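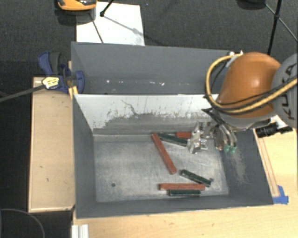
5. Setting up the two-bin cell for visitors

This section covers the picking demonstration used on open days and customer visits. It assumes that the robot has been installed and referenced as described in section 3 and that the safety zones in section 4 have been checked. If the cell has been moved since then, go back and repeat both sections.

The demonstration takes bar-shaped blocks out of the near bin and places them in the rear bin, then brings them back. It runs from the Nyanda cell program, which is started from the operator's desk.

5.1 Before you start

You will need:

Two gray open-topped bins
The red and green demonstration blocks
The bar clamp
Blue tape
Floor marking tape for the visitor line
The cell key, kept by the demonstration lead

Two trained people are needed. The operator stays at the desk with a hand near the stop button. The host talks to the visitors and does not touch the controls.

CAUTION: The arm can move as soon as the program is loaded. Do not reach into either bin unless the drives are off and you have the cell key with you.

5.2 Placing the bins

1. Switch the drives off and remove the cell key.
2. Set the near bin on the wooden tabletop, against the marks at its right side.
3. Set the rear bin directly behind it, with the end walls touching.
4. Fit the bar clamp where the two bins meet, on the left side. The handle and bar must stay outside the bins.
5. Tighten the clamp by hand. Push each bin once from the front and once from the side. If either one slides, loosen the clamp, line up the bins and tighten it again.
6. Check the blue tape at the front right corner of the near bin. Replace it if it is lifting.

Note: Scratches on the bin floor and chipped paint on the walls do not affect picking. Change a bin if a wall is bent or a rim is sharp.

5.3 Checking the arm and gripper

1. With the drives still off, look along the yellow cable from end to end. It needs a free loop beside the orange link. Do not tie the loop down to make it look neater.
2. Check that the black cables beside it are held in their bundle and cannot drop into a bin.
3. Look at the green fingertips. Wipe them with a dry cloth. Replace any fingertip that is torn or turns on its link.
4. Check the finger links for loose screws.
5. Put the key back, switch the drives on and select Tristlow from the motion list. This is the slow test path, with no blocks.
6. Watch one full cycle from the desk. The gripper must clear the rim of both bins on the way in and on the way out.

CAUTION: If the gripper or a cable touches a rim, press stop. Do not correct the path by moving the bins. Report it to the demonstration lead and keep the visitors out until the path has been taught again.

5.4 Loading the blocks

1. Switch the drives off and remove the key.
2. Put the blocks in the near bin by hand. Use both colors.
3. Let them lie at different angles. Some may cross over each other, and some may rest close to a wall.
4. Do not stand blocks on end or stack them above the rim.
5. Leave the bin, replace the key and load the Curar pick program.

Note: A block lying tight against the rear wall takes longer to pick because the fingers have less room. The program makes three attempts and then moves on to another block. The host should mention this at the start so that a repeat attempt is not taken for a fault.

5.5 Running the visit

Bring in no more than nine visitors at a time. Larger parties are split, and the second group waits in the hallway.

1. Ask visitors to stand behind the floor line and to keep bags off the floor.
2. Point out the stop button and the exit.
3. When the host says "ready," the operator starts the program.
4. Let the arm complete four picks before taking questions. People hear better once they have had a look.
5. Stop the program between picks if a visitor wants to see the gripper more closely. Switch the drives off before anyone crosses the line.
6. After eight minutes, end the run and send the arm to its park position.

If a block is dropped outside the bins, leave it there until the end of the run. If it lands on the tabletop near the rim, stop and remove it with the drives off.

5.6 After the last group

Park the arm, switch the drives off and return the key. Take the blocks out, count them back into their box and wipe the fingertips. The bins can stay clamped overnight.

Write any stops, dropped blocks and missed picks in the Skelteo log, with the time and the name of the operator. Questions about the program go to Kibet Mwakyusa. Questions about visitor numbers and bookings go to Gitau Laizer.

Section last revised 19/01/2023. The earlier version, which used one bin and a tray, should be thrown away.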